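Catarina Coelho
@catarinacoelho

1/ A shopping app called Rasport wants me to believe I am saving money on household stuff. I used it all through November. I have thoughts, and most of them are grumpy.

2/ The pitch: you tell it what you buy again and again (soap, tissues, batteries, tea, whatever) and it sends a refill before you run out, at a "member price." You never have to think about it. I would like to point out that thinking about it is how I have avoided spending money my whole adult life.

3/ First thing I noticed is the word "from." Everything is from a price. Tissues from. Dish soap from. You get the from price if you take the largest size on the shortest schedule. Pick the size a normal apartment can store and the price moves up while you watch.

4/ Second thing. The "usual price" with the line through it. Usual where? I checked the two stores I walk past on the way home and neither one charges it. The pharmacy on my corner, which is not cheap and knows it, charges less than the crossed-out number for the same dish soap.

5/ I asked support where the usual price comes from. The reply said it "reflects a range of market inputs." I asked which market. The reply thanked me for being a member.

6/ My brother-in-law Horácio Amaral loves this app and has been trying to get the whole family on it. His case is that his time is worth something. Fine. Then he spent most of a dinner pausing, skipping and swapping items on his phone while his soup sat there.

7/ He also says he has "saved" 600 dollars this year. I asked him to show me. It's a green number at the top of the screen. The app adds it up, and it adds it up against the crossed-out prices. So he has saved 600 dollars compared with a price he was never going to pay.

8/ By that logic I saved a fortune this morning by not buying a boat.

9/ Let's talk about boxes. Companies have figured out that you don't remember what something costs per sheet or per ounce. You remember what the box looks like. So the box stays the same and the inside shrinks, or the box gets brighter and says NEW, and new means less of it.

10/ My grandmother wrote unit prices in pencil on the inside of the pantry door. Flour, oil, sugar, coffee. When a price went up she drew a line through the old one and wrote the new one next to it. That door was a better app than this app.

11/ I did the pencil thing with my own Rasport orders. It took one evening and a calculator. Anything I cared about was cheaper by the unit at the regular supermarket, except trash bags. Credit where due, the trash bags are a good deal. I will miss the trash bags.

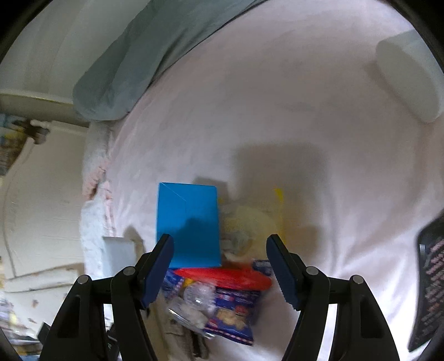 12/ Delivery is "free" over 40 dollars. My first basket came to a little less than that, and there was a helpful row of small things I could add to get over the line. Lip balm, a sponge set, mints. I added the mints. I don't like mints. I'm telling you this so you know I am not above any of it.

13/ The schedule is the part that bugs me most. It asks how often you run out of something. I don't know, who knows that? So it suggests a number, and the number it suggests is always shorter than the truth. It had me going through hand soap like I was running a clinic.

14/ You can change the number. Four screens in, under "preferences," then "rhythm." They called it rhythm.

15/ Somebody in my replies says "just cancel what you don't need." Sure. Skipping one delivery is one tap. Removing an item for good is a menu, then a survey, then a picture of a sad cloud, then an offer of a discount on the thing you are trying to stop buying.

16/ If the discount is available the second I try to leave, what was the price before? I keep asking this and I keep getting told I'm cynical.

17/ About the reviews. The app says 3,879 happy households reviewed the tissues. I read a lot of them. A whole bunch are reviews of the delivery, several are for a different product, and one is a very touching account of someone's divorce. All five stars.

18/ To be fair, because I know people will bring it up: if you can't get out easily, or you have a new baby, or the nearest store is a long drive, having soap show up at the door is worth paying for. I believe that completely. My problem is that it gets sold as cheaper. Call it a convenience and charge me for the convenience. I can decide if I want that.

19/ The other one I tried, Dikum, is the same idea with a nicer font. They charge a yearly fee of 27 dollars and then tell you the fee "pays for itself." I have never met a fee that did that. I have paid for every single one of them.

20/ Also Dikum's store brand is called Neves, and I spent a while trying to find out who makes it. The back label says "packed for Neves." The Neves page says it's "a trusted name in the home." It has a name in my home because I was sent it as a substitute for something I ordered.

21/ Substitutions! Forgot about those. I ordered unscented laundry soap. I got "Mountain Rest." I have no idea what a mountain smells like when it's resting but my towels do.

22/ Things I'm doing now, for anyone who asked:
Paper list on the fridge. I write it down when it's almost gone.
One trip to the store on the way home from work.
Unit price, always the unit price, the tiny number on the shelf tag.
If there's no tiny number, I put it back.

23/ Is this saving me money? I think so, but I haven't kept it up long enough to swear to it. I'd be a hypocrite to put a green number on it. Ask me again when I've been through a winter of tissues.

24/ Horácio has seen this thread. He says I forgot to count gas. I walk to the store, Horácio.

25/ He now says I forgot to count shoes.

26/ A couple of you asked about the referral credit. Yes, I had one. It expired while I was reading the terms. The terms say it can expire "at any time including prior to issue," and I'd love for a lawyer to explain how something can expire before it exists.

27/ Last update for tonight. I canceled Rasport a little after nine. Survey, sad cloud, discount, second discount, done. The confirmation email says my membership has ended and my next delivery is on its way. I've written back to ask which one of those is true.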